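Can it put a box in a tray yet?

Gosenar Packers' Newsletter, 20 Apr 2024

Several of you have written in since the November issue to ask whether we should be worried, or pleased, about the robots. Shireen Sithole's boss came back from a trade show convinced that her whole packing bench would be run by a pair of arms within a year or two. Tshepo Botha was told much the same by a salesman, who then asked to borrow a trolley to get his demo kit back to the van.

My own view hasn't moved a great deal. I'm prepared to have it moved, though, so I have spent more time than I wanted to on what firms like Zondico and Didex are really doing when they say they're "teaching a robot to pack". Mostly it means people doing the packing. Someone takes a gripper in each hand, the same sort of gripper the robot is meant to end up with, and does the job over and over while the cameras record it. The recordings are what the robot is supposed to learn from. Anyone who has trained a new starter will find this a strange way round, as you are giving up your own fingers to show something else how to do the job without any.

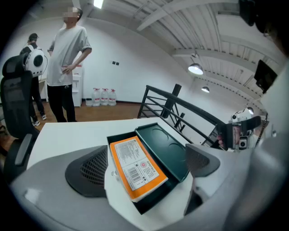
Gripper's-eye view of the job: one small labelled box and one green tray.

I don't want to be unfair about how hard even this is. A flat box in a tray with raised sides is an awkward thing to get hold of. You and I would slide a fingernail under one end, or tip the tray a bit and let the box come to us, and we wouldn't remember doing it. With two stiff pads you have to come in from above, get either side of the thing and squeeze enough to lift it without crushing the card. If the box is lying at an angle then you turn your wrist as well. I had a go with a borrowed pair of kitchen tongs and a box of plasters and was cross within five minutes.

Hongmei Meng, who many of you will know from the Steyn stockroom, has done a few shifts of this kind of recording work and was good enough to answer my questions. She says it is tiring in the forearms and dull in the way that all packing is dull, and that the hard part is remembering to be slow. "You get quick without meaning to, and then they ask you to do it again." She was asked to do one task 45 times before lunch. It was putting a lid on something. She could do it with her eyes shut by the end, and she has no idea whether the robot can do it at all, as she has never been shown one trying.

That last bit bothers me more than anything else I heard. The people selling these systems are happy to tell you how many recordings they have. One brochure I was sent talks about 2,000 of them for a single job. I wrote back asking how often the robot then gets the job right, on a bench it hasn't seen, with a box that has come off the lorry with a squashed corner. I got a very friendly reply with a link to a video. The video was 20 seconds long and had music on it.

Thulani Mathebula thinks I'm being a misery, and he's entitled to a hearing. His argument is that the number of recordings is the whole point – each one has the box in a slightly different spot, or standing up when it was lying down before, and enough of those add up to something like common sense. He also says the old packing machines were far fussier than this. The one he used to look after would jam if a carton came down the belt the wrong way round, and it cost more than his house. If a robot can cope with things being a bit out of place, even slowly, he reckons that's worth having.

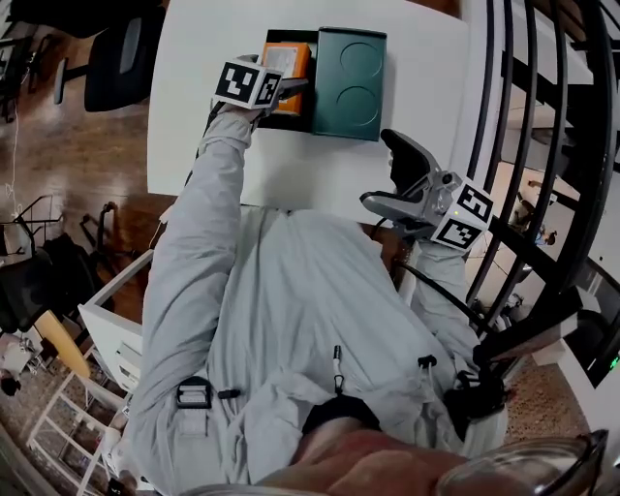
I accept some of that. Where I stop is at the word "cope". A bench that has been cleared, with two things on it and good light overhead, is a fair place to start learning. It's a long way from the benches most of us work at, where there's a tape gun in the way, half a roll of labels, somebody's tea and a returns pile that should have gone yesterday. And picking up is only the beginning of the job. You check the label against the sheet. You notice that the box feels light. You put the tin in before the leaflet as the leaflet always bends otherwise. I asked Njoroge Kashindye, who has packed for the mail order side for 14 years, to write down everything he does for one parcel, and he gave up on the second page.

The same goes for the home, where I'm told the real money is. I keep reading that we'll all have something to clear the table and fold the washing. Maybe so. I'd like to see one put away the shopping in my kitchen, where the cupboard door has to be lifted slightly before it will open.

So what should you say when your manager brings it up? I'd ask for three things in writing. First, how many tries out of a hundred does it finish without a person stepping in, and who was counting? Next, how long does one item take, start to end, at normal speed, with no speeding up of the film? And who comes out when it drops something behind the bench, and what do they charge? If the answers are good I will print them here in full and say I was wrong.

If any of you have had one of these machines on trial, for a day or for longer, please write in and tell us how it went. Good reports as welcome as bad. You can leave your name off if your firm would prefer it. Shireen has promised to pass on whatever her boss decides, and Hongmei is looking through her notes for how long the lid job took her at the start of the shift and at the end, so we'll have that for the next issue along with the glove sizes survey.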